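Progress report to Ferkard: example gathering for the Luvham bottle handling trial

Prepared by Anum Lashari
October 26, 2026

1. Work in the period

The aim of this work package is to gather enough recorded handling examples to train a picking model that can move mixed bottles in and out of open baskets. The period was spent on routine recording at the Luvham site, on checking the recordings already held, and on rewriting the labelling rules after the review in July.

The total of accepted examples now stands at 700. An example is one complete attempt by an operator, from the arm leaving its rest position to its return, with the joint positions, the gripper state and the wrist camera stream stored together. Failed attempts are kept if the operator carried on and recovered. They are dropped if the operator stopped the arm or if a stream has a gap in it.

Recording is done under manual control throughout. No part of the arm's movement in the accepted set was produced by a trained model. Ferkard asked for this to be stated plainly and it will be repeated in the final report. 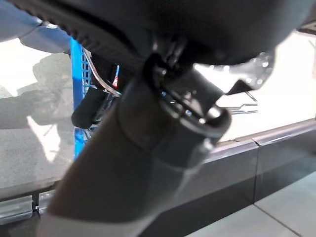 Lighting has taken more of our time than planned. The original proposal assumed even light over the whole work area, and the first models were trained on recordings made under that assumption. In normal use the wrist view swings between very bright and very dark surfaces within one movement. A white tabletop can come out nearly washed out while the arm lays a dark shadow across the speckled floor on the other side of the same view. We have decided to leave the lights as they are and to fix the camera exposure at the start of each recording block. Automatic exposure produced jumps in brightness that the model treated as movement. Recordings made before this change are marked in the index and can be left out of training with a single setting.

2. Labelling

The July review found that two labellers working on the same recording often disagreed on when a grasp began. The old rule used first contact between finger and bottle, and this is hard to judge when the fingers hide the point of contact. The new rule uses the gripper closing command taken from the log, and the labeller only confirms or rejects it. Relabelling of the older recordings under this rule is complete except for one block, which was stored in the wrong format and is being converted by Rieger.

Labels for transparent parts remain a weak point. Thin clear items show up mainly as bright lines along their edges, and the outline tool tends to follow the highlight and miss the body. Labellers have been told to mark such items as a simple box and to set the "uncertain outline" flag. These boxes are not used in the training of the grasp model. 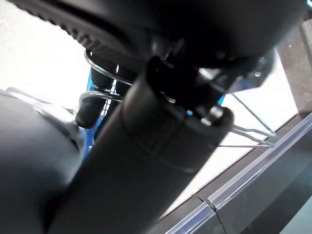 Figure 2. Wrist camera view with clear loops and prongs close to the dark tube.

3. Faults and lost time

Recording was stopped on 11 occasions. Most of the stops were caused by the storage drive filling up before the nightly transfer. The remainder were protective stops of the arm when it was driven too close to a fixed surface. The transfer now runs at midday as well, and a warning is shown to the operator when space is low.

One set of finger pads was replaced. The replacement pads are slightly thicker, so the closing width was measured again and the new value was entered in the header of every later recording. The earlier value has been left unchanged in the older files.

4. Basket work

Picking from the basket is the harder half of the task. The bottles lie at any angle, and the side rail limits the directions from which the fingers can come in. Operators were given no fixed approach. They were asked only to avoid pushing a bottle against the basket wall in order to grip it, a habit which gave poor results in the first round of training.

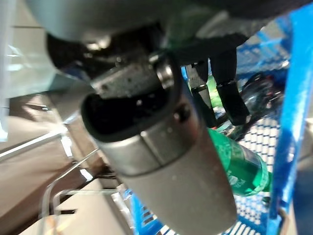
Kokby wrote in reply to the draft of this section that the free choice of approach should be kept, but that the set would be of more use if each example recorded which side the operator had chosen to come in from. They also asked whether blurred stretches were being cut out, and argued against it, on the grounds that the finished system will have to work from the same kind of view.

Both points are accepted. The approach side can be worked out from the joint positions, so it will be added to the existing examples without new recording. Blurred stretches are not cut and there is no plan to cut them.

5. Next period

Recording will continue at the present rate, with more weight given to crowded baskets. A held-back test set of 13 basket layouts has been fixed and will not be recorded for training. Rieger will return the converted block, after which the index will be reissued to all partners with the exposure marks and the approach side included.

No change to the budget is requested. The unspent part of the travel line will be carried forward to cover a second visit to Luvham.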